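A Morning at the Plevano Carpet Mill
January 5, 2019

The mill sits at the low end of Plevano, past the feed store and the grain elevator, in a brick building that was put up for cotton and switched to carpet later on. It opens to visitors 2 mornings a year. The June one fills early because of school groups, so I signed up for the winter date and got a place without any trouble.

Parking is on the gravel lot across the road. You check in at the old gatehouse, sign a form, and get a pair of foam earplugs and an orange vest. There were 30 of us, split into two groups. Mine started in the yarn store and the other started at the finishing end, and we passed each other on the stairs halfway through.

The yarn store is cold and smells a little like a new car. Cones of yarn are stacked on pallets, wrapped in clear film, with a paper tag on each pallet giving the dye lot. Our guide spent a long time on dye lots. Two cones made to the same recipe can come out slightly different, and on a wall-to-wall job the eye picks it up right away at the seam. The mill keeps a card for every lot, with a tuft of yarn stapled to it, and the cards go back to the cotton-era filing drawers. She pulled out a drawer of greens and let us pass it along the line.

From there you go up one flight to the creel room. A creel is a rack that holds the cones and feeds their ends through plastic tubes to the tufting machine next door. The one in use that morning was set up for 589 ends. When a cone runs low, the tail of it is joined to the head of a fresh one with a blast of air that tangles the fibers together. A man did it for us four or five times at normal speed and once slowly. I still could not have repeated it.

The tufting room is the loud part, and this is where the earplugs go in. The machine works like a very wide sewing machine. A row of needles pushes yarn down through a backing cloth, hooks underneath catch each loop, and the cloth moves forward a little. For cut pile there is a knife on each hook. For loop pile the knives come off. The order running was a small loop in gray for an office building in Cater, and it came off the back of the machine looking limp and unfinished, with the loops only lightly held. You can pull a row out with your fingers at this stage. They let the kids do that on a scrap.

What holds it all together is the latex, which goes on in the next building. The carpet passes face up over a roller that coats the underside, a second backing is pressed on, and the whole thing travels through a long oven. It is hot in there even in January and most people took their coats off. The oven was made by a company called Oyelaran, and it is the newest piece of equipment in the mill. The old one was kept for spare parts and takes up most of a side room.

After the oven comes shearing, which evens the height of cut pile, and then inspection. The carpet is drawn slowly over a lit table while one person looks for missed stitches. Missing ends are put back by hand with a tool like a small pistol. I would have stayed longer at this stop. The inspector found a gap while we stood there, marked it with chalk, filled it, and trimmed it level with scissors, and after that I couldn't find the spot.

The last stop is the sample library, which is upstairs over the offices and is the only part of the mill that is warm and quiet. It holds 851 samples, each one a square with bound edges hung on a hook. They cover everything the mill has made since it stopped weaving cotton, including a run of brown and orange patterns that a few people in our group remembered from their parents' houses.
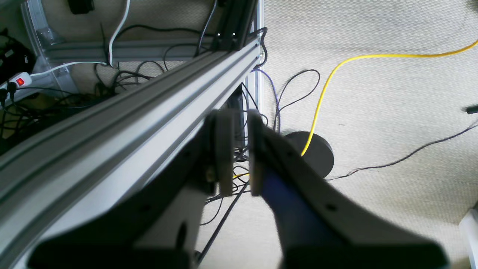

Color was what most visitors asked about in the library, and the answer I found most useful was about beige. It is still the mill's biggest seller, and it goes into more kinds of rooms than I would have guessed. A finely textured beige carpet does as well under aluminum framing and cables as it does under a sofa, and a low, tight surface is easier to roll a chair over than a plush one. Deep pile shows footprints and vacuum lines. A fine texture mostly doesn't, though a very pale one will show coffee. The mill's own version is called Plitent, and it comes in a sand shade and a slightly darker oat.

There is a small shop by the exit. Remnants are priced by the piece and the better ones go fast. I bought a hall runner in dark green loop with the ends already bound. They also sell bags of mixed yarn ends, which the people ahead of me were buying for school art projects.

The whole visit takes a little under two hours. There are two flights of stairs and no elevator on the tour route, and the tufting room floor is uneven in places. Wear closed shoes, as they do turn people away in sandals at the June opening. Coffee and rolls are served in the gatehouse afterward and are included. Sign-up is by mail or at the shop counter, and the June list is already open.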